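Progress report to Dostora
Small Kitchens grant, second payment period
Submitted by the Tavares kitchen project, 21/08/2025

Work done in this period

The grant covers the fitting out of the dry goods room at Tavares and the writing of a set of work instructions for portioning seeds, grounds and ground spices by hand-size measures. We began in January. The wall rail is up, the tables are in place, and 8 of the 20 instruction sheets are finished and in use. The other twelve exist as drafts.

The finished sheets deal with filling and emptying bowls, cups and small jars. Each one lists what should be on the table before a pour begins and what should be put away. Spice jars stay capped and stand to one side until they are needed. We moved to clear cups early on so that the level can be read from the side.
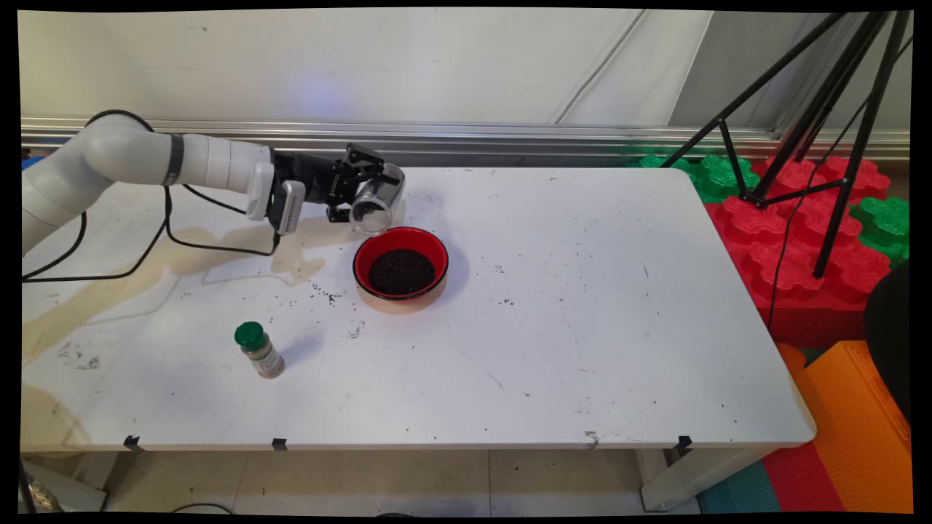

Portioning table with clear cup, red bowl and capped spice jar. Spilled granules lie to the left of the bowl.

Spillage

Spillage remains the main problem. Dark, fine-grained goods scatter when a cup is tipped, and some of what misses the bowl ends up well away from it. The sheet for this step now asks for a lower pour and a wider bowl. We have asked Zomeo, our supplier, for prices on bowls with a taller side and expect to choose one before the next report.

Loose goods are swept up and thrown away. They do not go back into stock. The amounts are small, but the cleaning takes time that we did not allow for in the original plan.

Condition of the tables

The white tops mark easily. The table used for portioning has a large beige stain on its left side, and there are smudges near the left edge. Fine specks are harder to deal with than the larger spills, as they are easy to miss with a dry cloth.
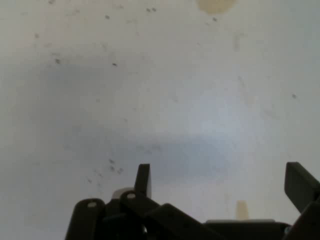
We have changed the cleaning step to a brush first and a damp cloth second, at the end of every session. Stains that do not lift with dish soap are noted on the room sheet and left for the monthly clean. If the tops get much worse we will ask to move money from the shelving line to pay for a replacement.

Spending

We spent 617 dollars in this period, all of it on jars, cups, clips and cleaning supplies. The invoice from Flaltov for the wall rail has not come in yet and will fall in the next period.

Next steps

Finish the remaining instruction sheets. Choose and order the new bowls. Settle the Flaltov invoice. Send Dostora the full set of 20 sheets with the final report.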